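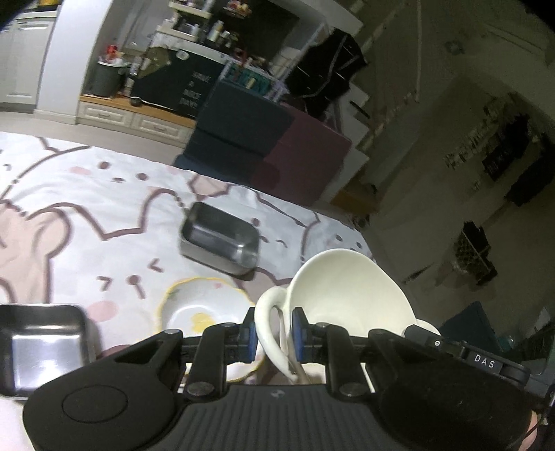
My job title hasn't changed in the nine years I've been at Skultura, but the job under it has moved about as far as a job can move without you packing a box. I started on the dish line with Tracey Pilkington, stacking by hand and going home with sore wrists, and these days much of my week goes into showing a machine what my wrists know. Take a white cup like this one. You go for the handle, and you want the soft blue pads to meet it square, and then the whole cup leans away to one side and you have to decide whether you can live with that. I never had a word for any of it until Hadi Zoubi asked me to explain it slowly, so he could write it down!

The first arm went onto our line at the Tavisley kitchen last September, and I won't pretend we all cheered. Tracey asked straight out whose hours it would be taking, which was the question the rest of us were sitting on. There were 30 of us on the rota then. Two have left since, both by their own choice (one to have a baby, one to drive a bus), and their shifts were shared out and not filled. So I suppose that's an answer of a kind, and I still turn it over on the way home.

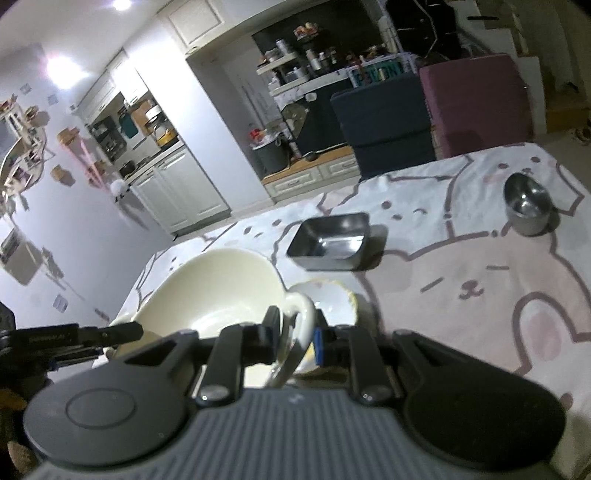 What I do like is being asked things. Samer Zein from the day shift argued for a whole lunch break about how you lift a bowl with thick handles, and the engineers changed their plan because of him. He got a small raise out of it too, and quite right. The evenings are quieter, though, and I miss the talk over the sinks more than I expected to. Tracey moves to the training room next month, so at least I'll have her to myself on Tuesdays.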